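Part 3: Pairing your Lumitz step counter and setting your stride

Okay, so by now you've charged the thing overnight and the little light has gone green. If it's still orange, leave it on the charger and come back later, I'll wait. I wrote this part of the guide after my neighbor Zofia Kurek got stuck on it twice, and most of the wording comes from the notes I scribbled while we sat in her kitchen working it out.

You'll need your phone, the counter, a tape measure and a straight, flat bit of ground you can walk on without stopping.

1. Turn on Bluetooth on your phone and open the Lumitz app. Skip the "create a profile" page for now (there's a tiny gray link at the bottom).

2. Hold the side button on the counter for 3 seconds. It buzzes once when it's ready to pair. Let go as soon as it buzzes! If you keep holding, it shuts off and you get to start over.

3. Tap the counter's name in the list. Mine showed up as a string of letters and I renamed it "Walks" right away so I'd know it from my husband's.

4. Clip it to your waistband, close to the hip bone. A jacket pocket works too, but mine missed a lot of steps in there.

Note: the counter only talks to one phone at a time. If you paired it with an old phone, unpair it over there first.

Now for the stride. The app guesses it from your height, and for me the guess was way too long, so I had the distance of a much fitter person. Setting it yourself takes a few minutes and a short walk.

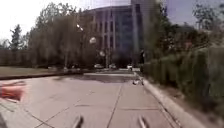
5. Measure out 50 feet with the tape and mark both ends. Chalk is great, a pebble is fine.

6. In the app go to Settings, then Stride, then Measure. Type in 50 and make sure it says feet. Mine came set to meters and I couldn't work out why I had the legs of a giraffe.

7. Stand at the first mark, press Start, and walk to the other mark the way you walk to the store. Don't march! I marched the first time and had to redo it.

8. Press Stop, go back, and do it again until you have 3 walks saved. The app averages them for you.

Caution: please don't stare at the phone while you walk. Press Start, put it in your pocket, look where you're going.

9. Tap Save and wait for the check mark. Then take a normal walk of at least 200 steps before you look at the distance, as the first few readings jump all over the place.

If you use walking shoes and also heavy winter boots, you can save a second stride under a different name. I switch to my boots setting in November and usually forget to switch back until spring.

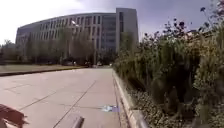
Do I have to measure my stride again if I change the battery?
The stride stays saved in the app, so just pair the counter again and carry on.

One more thing before you move on to Part 4. The daily goal is set very high when you first open the app, and Illia Kushnir from my walking group nearly gave up over it. Go to Settings, then Goal, and slide it down to something you'd manage on a lazy day. You can bump it up whenever you like, and your old days keep the goal they had.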